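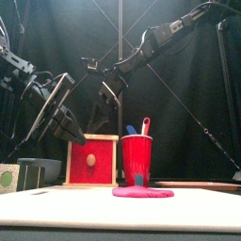 End of Summer Walk-Through, Unit 6, Votlow Street
Filled in Friday, September 11, 2020

Hi all! Same checklist as June, same person stomping around with a flashlight and a clipboard. I've put OK, FIX or WATCH after each item and then rambled underneath, as usual. If you only want the bad news, skip to the list at the bottom.

OUTSIDE

Front steps and handrail: OK
The second step used to rock and now it doesn't. Thank you, Hazem Saber, and I owe you a bag of mortar.

Gutters and downspouts: FIX
Oh boy. The back gutter is growing a small maple tree. I pulled what I could reach from the ladder, but the far corner over the bike rack needs someone with longer arms than mine or a better ladder. The downspout on the Tsikata side has come away from its bottom bracket again, so when it rains hard the water is going straight down the wall. There's a green stripe on the brick to prove it.

Outdoor lights: OK, mostly
Front one comes on at dusk, back one comes on at dusk, side one comes on whenever a cat walks by, which I have decided is a feature.

Parking area: WATCH
The crack by the drain is longer than it was in June. I can get my pinky finger in it now. I marked both ends with yellow crayon so we can see if it keeps going over the winter.

DOORS AND WAYS OUT

Front door closes and latches by itself: OK
Tried it wide open, halfway, and barely open. Latched every time.

Back door: FIX
You have to lift the handle and shove with your hip. I know everyone has learned the trick, but a visitor in a smoky hallway hasn't! I took the strike plate off and the screw holes are chewed up, so it needs longer screws or a filler plug and a redo. Please don't prop it open with the paint can in the meantime.

Hallway clear: FIX
Two boxes of flyers and a rolled-up rug. I moved the rug. The flyers weigh a ton, so whoever they belong to, come get them please. We want 30 inches clear the whole way down and at the boxes I measured 23.

Exit signs: OK
Both lit, and both stayed lit on the test button.

FIRE STUFF

Extinguishers: OK
Needles in the green, pins in, tags current. The one by the kitchen was hiding behind aprons, so I moved the apron hook to the other side of the door. If you can't find your apron, that's where it is.

Smoke alarms: FIX
Upstairs hall was chirping. I swapped the battery and it quit for an hour and then started up again — I think the unit is just old. The date on the back has rubbed off, which tells you something. I'd like to replace it with the same Pudmont kind we put downstairs so they all take the same battery.

Carbon monoxide alarm: OK
Loud. Sorry to everybody who was on a call.

ELECTRICAL

Panel door closes, breakers labeled: WATCH
Labeled, yes. Readable, no. Whoever wrote these had a doctor's handwriting, and one just says "not this one." I'll flip them one at a time some Saturday and type up a fresh sheet. Will warn you first.

Cords and power strips: FIX
One strip plugged into another strip under the upstairs desk. I unplugged the second one and left it on the chair with a note. Also, the cord on the floor fan has a nick in it near the plug where you can see the inner wires. It's in my car now so it can't sneak back.

GFCI outlets: OK
Kitchen, bathroom and the outdoor one all tripped and reset.

KITCHEN AND BATHROOM

Under the sinks: WATCH
Kitchen is bone dry. The bathroom shutoff has a crusty white ring on it, so it has been weeping at some point. I wiped it clean and left a folded paper towel under it. If you're in there and the towel is damp, text me!

Fridge temperature: OK
Also there is a yogurt in there from July. It's not mine.

Water heater: OK
Relief valve pipe is fine, nothing stacked up against the tank. The Tudent service sticker says form 701 goes in the binder every year, and this year's is in there — I checked, because last year's wasn't.

First aid kit: FIX
Out of the big bandages and the gloves, down to one sad cold pack. I'll restock next time I'm at the store. If you take the last of something just scribble it on the lid, I won't ask how you got hurt (I will absolutely ask).

WHAT NEEDS DOING
Back door strike plate. Soonest, please.
Flyers out of the hallway.
New smoke alarm upstairs.
Back gutter and the downspout bracket, before the leaves really come down.
First aid refill, me.
New fan or new cord for the fan. I vote new fan, the old one always smelled like crayons anyway.

Hazem has offered to do the door if somebody holds it steady for him. I can do most evenings after dinner. The binder is back on its shelf, and the good flashlight is in the top drawer with fresh batteries in it.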